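The linen shelves at Panby are nearly clear, which leaves the cloths. Tharushi Weerasinghe put in a Sunday on them and reports that 13 still want folding - a figure she delivered in the tone of a weather warning. The house method remains corner to corner, then halves, then an argument.

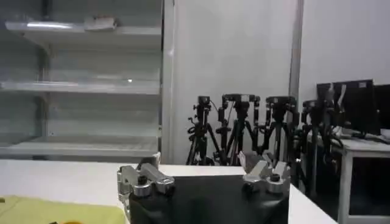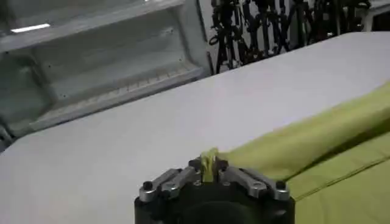 The yellow-green cloth, at the white table.

Do the cloths need ironing before they go back on the shelves?
Only the ones for the Brovville lunch. Everything else gets folded in 4 and pressed flat by hand, and Sandamali Selvanayagam will be along to look at your edges.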